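Student Robot Club Sets Sights on Snack Time

The robotics club at Roltanden High has spent most of the school year teaching an arm to clear up after a party. The party itself has never been held, and several members have raised this at meetings.

The project is the club's entry for the Sovis Challenge, a regional contest in which student teams program an arm to handle ordinary household objects. Teams choose their own theme. Last year the club chose laundry, placed near the bottom, and came home with a certificate for sportsmanship and one fewer sock than it left with. Food was felt to be a step up.

Under the rules, each team must record its own practice runs, with a student steering the arm by hand, and then train its software on the results. The club set itself a target of 1,000 runs by the end of April. At last check the tally on the classroom whiteboard stood at 358, with a sad face drawn beside it in green marker.
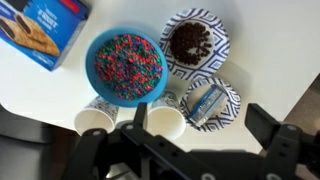 The arm answers to Lubis, a name chosen by club vote over the objections of everyone who had suggested something else. Its practice table changes from one session to the next, so that the software doesn't simply memorize where things are. One layout puts a box of fruit bars and a blue bowl heaped with tiny colored pieces on the far side of two empty paper cups, with chocolate chips on one patterned plate and a wrapped item on another. Cups are the club's sore point. Squeeze too gently and they stay put, squeeze too hard and they become a different shape, which the judges score as zero.

Chocolate chips have their own problems, chiefly the students. A rule against eating the practice materials was adopted in the fall and has been amended twice.

The arm's replacement parts are paid for by Suritz, a local hardware store, which gave the club store credit and asked for its name on the team T-shirts. The shirts came back from the printer reading "Suirtz." The store has been gracious about it and the club will wear them anyway – there were 50 in the box.

At the contest, each team gets ten minutes at the table and can earn up to 100 points. Points come off for spills, dropped items and any human hand that crosses the tape. The club's best practice score so far is in the low sixties, set late one afternoon when most of the members had already gone home.

Practice is open to visitors after school in the science wing. Guests are asked to bring their own snacks.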